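Right, I've finally given in and become a person with coloured bowls. A short thread for anyone still clinging to plain white.

1/ We had the same white set for 10 years, a Clullow one, and every piece looked a bit tired by the end. I went in for one replacement cereal bowl and came out with a bag I could hardly carry. Oops.

2/ I didn't match anything on purpose! Purple, bright yellow, a light green, a pink plate. I did stand in the shop for ages worrying about the yellow and now it's my favourite. The inside is paler than the outside and porridge looks lovely in it.

3/ Purple is the one everybody grabs first, so if you're buying for a family get more than one purple. Learn from my mornings.

4/ The cloth matters more than I expected. We tried them on the old stripy one and it looked like a jumble sale. The dark green one (Rultine, bought in the July sale and then forgotten in a drawer) calms the whole lot down.

5/ Someone asked about shine. Yes, the purple ones are very glossy inside, and they pick up every light in the room. I like that, my other half thinks it's a bit much at breakfast.

6/ Still undecided on mugs. I've had a Zetik set in my basket since Thursday and keep taking it out again. If you've got them, do the handles get hot??

7/ Anyway the white ones are boxed up for the charity shop and the table's had its new colours on all weekend. Very pleased with the yellow next to the purple.
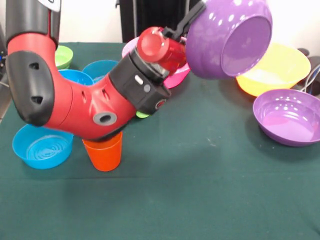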